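Visit report: Cuvley housewares open day, Tunurby

The open day ran on a Tuesday in April. Duyên Lương met visitors at the loading entrance at 9:15 and handed out the floor plan. The showroom lists 383 articles, most of them storage and small cookware.

Stop 1. Storage hall
Racks are shipped flat, 24 to a carton. Ya-wen Tsang covered joint tolerances and the change of glue supplier. Parking is at the Kwan gate only.

Stop 2. Kitchen table
The mug tree has a square base and horizontal arms, and the dish rack uses upright wooden pegs that hold plates on edge. The glass pot lid has a metal rim and a small steam vent. Rice noodles were set out on a mint-green plate, with a black nonstick saucepan at the center of the mat. 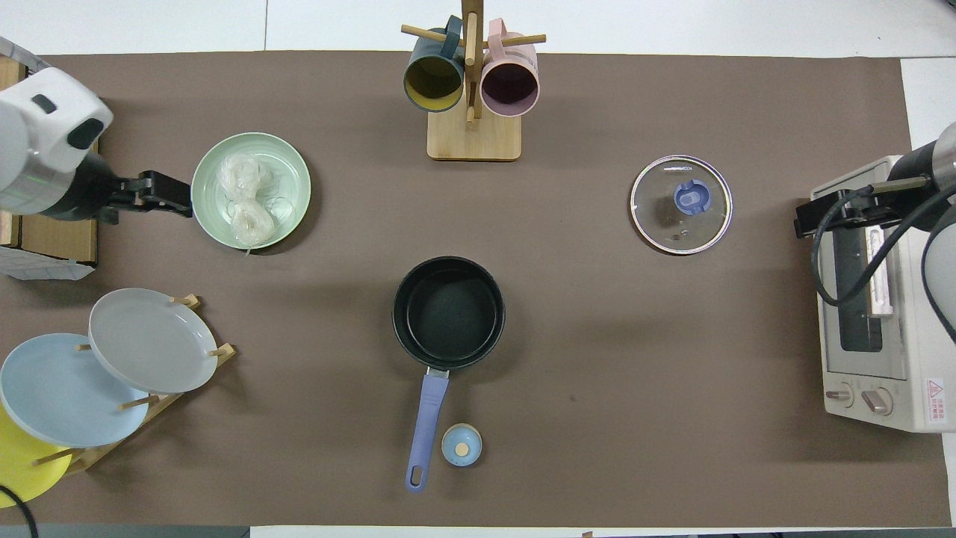 Stop 3. Packing line
Line speed is 96 cartons per hour. Questions were taken until noon.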